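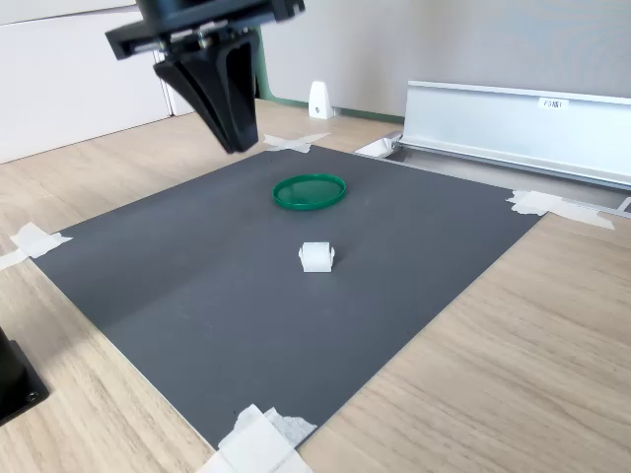
Kollár
Technical writer, Pedura scoring systems

Section 4. Setting up the club scoreboard for a curling match

These steps cover a standard match on one sheet. For a bonspiel with several sheets, read Section 7 first.

Before you start
Charge the handset to at least 50 percent. Turn on the wall display and wait for the word READY. A new display takes 30 seconds to start the first time.

1. Hold the power button on the handset until the light turns green.
2. Select Match, then New.
3. Enter the four-digit sheet code printed on the back of the display. At the Motholm rink, Sheet A is 1488 and Sheet B is 1531.
4. Enter the team names. Each name can have up to 12 letters. Longer names are shortened on the display but kept in full in the match record.
5. Choose the number of ends, eight or ten. The setting cannot be changed once the first score is saved.
6. Set the thinking time for each team. If your league does not use clocks, select Off.
7. Mark which team has last stone in the first end. A small hammer symbol shows next to that name.
8. Press Start.

Note: The hammer moves by itself after each end. After a blank end it stays with the same team. If your league plays a different rule, turn off Auto Hammer under Options and set it by hand.

Entering a score
9. When both vice-skips agree on the end, select the scoring team and the number of points.
10. Check the total on the handset, then press Save. For a blank end, press Zero and then Save.

To fix a mistake, press Undo before the next end is saved. Older ends can only be corrected in the match record — see Section 6.

Caution: Do not leave the handset on the ice. Cold shortens battery life, and water in the charging port is not covered by the warranty.

Caution: Do not unplug the display during a match. Scores already saved are kept, but running clocks go back to their starting time.

Displays bought through Skadholm have the power switch on the left side.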